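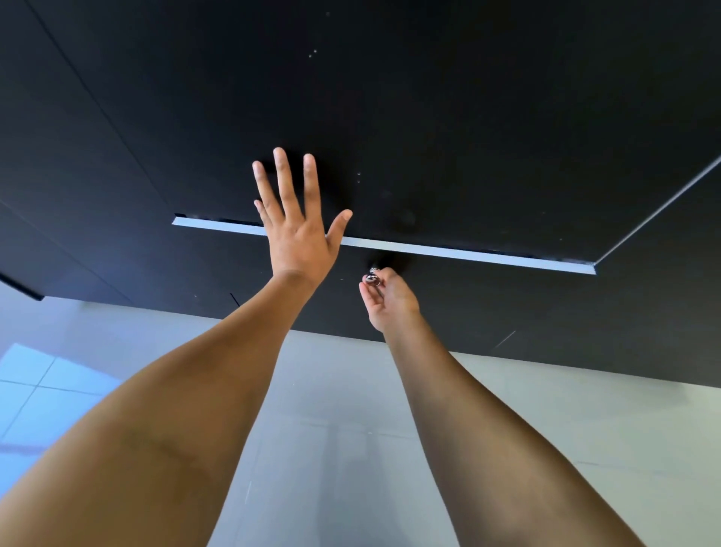
One hand flat against the panel, the other on a small chrome knob. Try writing that down as a set of instructions.

Every July or so somebody sends me a clip of a robot folding a shirt and asks if I'm worried. I fitted kitchens for 33 years, so I suppose I'm meant to be. The latest came from Morivero, whose machine takes 90 seconds over one towel, on a bare table, under lights you could do surgery by.

Fine. Now send it to a job. Put it under black cabinets with its arms over its head. The steadying hand is doing half the work, and it's the half the demos leave out. You feel the door give a little and you lean. You feel a thread start to cross and you back off before you've had a thought about it. My old partner Nelu Ursu could do it while arguing about soccer.

Divina Javier, who builds grippers at Clirnetis, told me I'm looking at the wrong thing. Touch sensors are getting cheap, she says, and a machine that has seen enough hands at work will pick up the leaning too. She gives it 8 years. Maybe. She also told me her best rig drops a screw on two tries out of five, and that was with the screw handed to it.

I don't doubt the shop floor. A line where the same part shows up in the same spot all day is half automated already, and good riddance to some of those jobs. Houses are different. Walls lean, the last guy used the wrong screws, and the dog is in the way.

So no, I'm not worried – not about the towel, anyway. When one of these things can hang a door in my sister's kitchen and have it close right, I'd like to be there. I'll bring the shims.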